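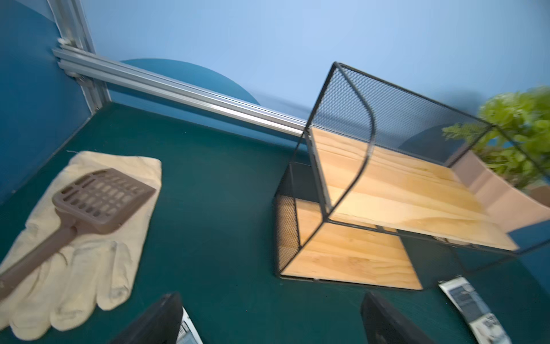 September 26, 2005

I have been meaning to do something about the coffee for a very long time. My husband says since we moved in, and he may be right, but he also puts used tea bags back in the box, so I don't take housekeeping advice from him. What finally got me moving was a little two-tier shelf, black mesh on the sides and back, with a pale pine board on each level, and I fell for it pretty much on sight. It's small enough to share a table with a plant, and you can see the grain in the wood, all honey and beige. I do love a bit of real wood next to black metal. It wakes up that dark teal something wonderful!

Anyway, the coffee. Up to now it has lived in the drawer under the phone, along with the takeout menus, the good scissors and a Juvo catalog I keep meaning to send back. Every morning I would fish around in there half asleep and come up with a packet of soup.

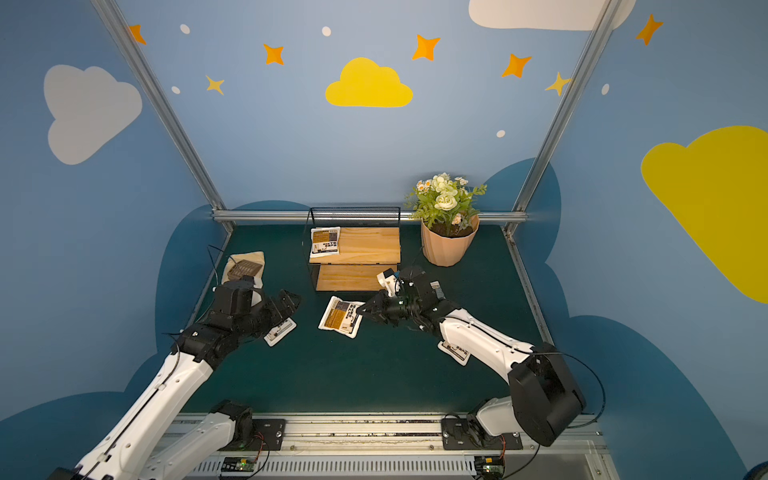

Small packets are harder to store than big ones, I think. A can of coffee just stands where you put it, but pouches slide and flop and get behind things, and before long you've bought more of what you already had. My first idea was to give the top board to the one I'm drinking now, so there's a white pouch with a brown and mustard label up there, over on the left, while others are still down on the mat waiting their turn. The potted flowers stay to the right of the shelf, because I like something with daisy-like flowers in it near my coffee. The lower board can have the spares. If I ever get organized enough to have tea spares too (maybe by December), I'll need a second shelf, and I already know what he'll say to that. 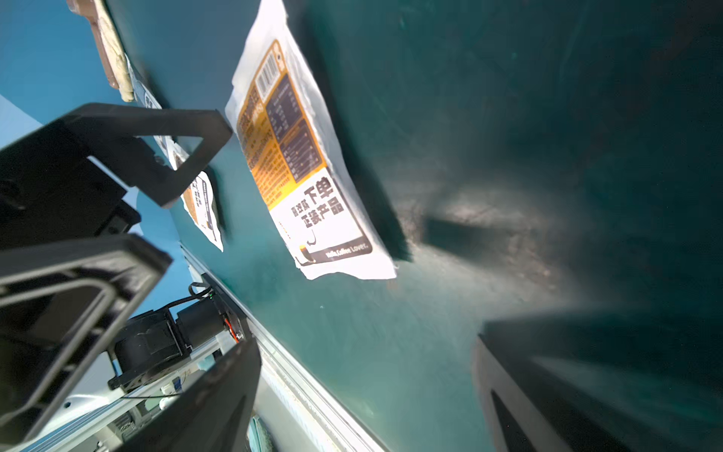
Annelies Declercq wrote: I had the same trouble with single packets and ended up standing them on edge in an old recipe box, labels facing front, like file cards. Flat piles never lasted more than 2 mornings at my house. Do keep them away from the stove, though, wherever the shelf ends up.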